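# Hikby block bin set

Photos of coloured rectangular blocks lying in a grey sheet-metal bin with sloped walls. The set has 1,590 pictures in `photos/` and a matching row for each in `labels.csv`.

Colours are written as `green` or `reddish_brown`. Please keep that spelling when adding rows.
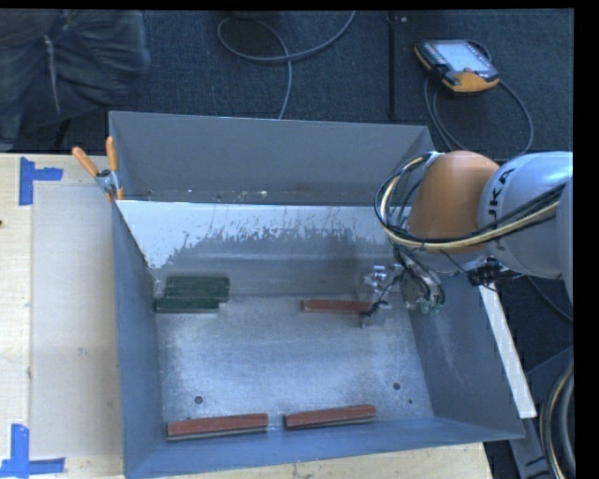
*Two dark green blocks and three reddish-brown ones on the bin floor.*

## Labelling notes

- Blocks that lean or overlap get one label each.
- Splash marks on the walls and the small holes in the floor are not labelled.
- 477 rows were rechecked by Ximena Ponce on 2026-05-30.

Known problem: dark green is sometimes entered as `grey` in the older rows. Send corrections to Arif Miah.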